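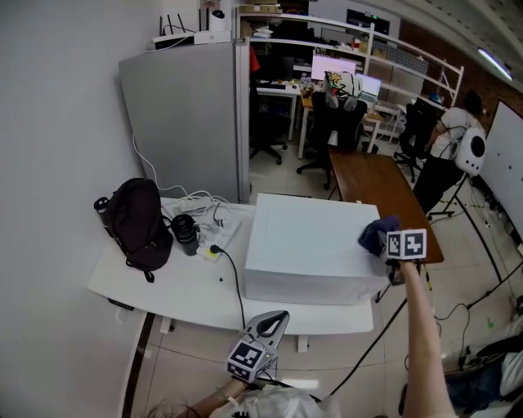 How to pack your desk before an office move

Last January our company, Bekon, moved to another building, and I was responsible for my own desk and for the shared desks in room 413. I made several mistakes, so I wrote these steps for the people who will move after us.

Step 1. Start with the drawers. Take out everything and put it on the floor or on a free table. Old pens, dead batteries and menus from closed restaurants should not travel with you.

Step 2. Photograph the cables before you unplug them. Then put a piece of paper tape on both ends of each cable and write the same word on them, for example "screen left". Roll every cable separately and close it with a soft tie. Do not use rubber bands - in the heat they stick to the cable.

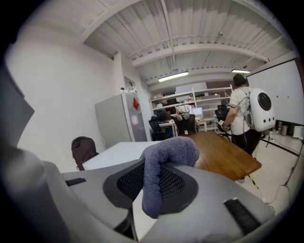 Margarida Mendes told me that she does the labels in the opposite order: first the box gets its number, and only then she lets herself put something inside. In her opinion a box without a number will always be opened last.

Step 3. Write the number on two sides of the box and never on the lid, as the lid is hidden when boxes are stacked. Keep a list of the contents on your phone.

Step 4. Put the books at the bottom of small boxes. A big box full of paper is too heavy to lift safely. Fill the empty space with towels or sweaters.
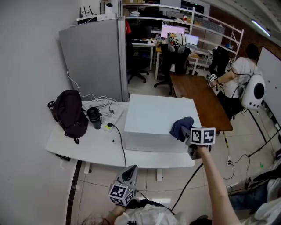 White box and maroon backpack on the desk.

Step 5. Prepare one bag which stays with you. Mine had the laptop, the charger, my medicine, a cup and the keys for both buildings.

Step 6. Wipe the desk with a damp cloth and check behind it. I found my old access card there, and I had already paid for the new one.

On the first morning in the new place, open the box with the cables first. The books can wait until the end of the week.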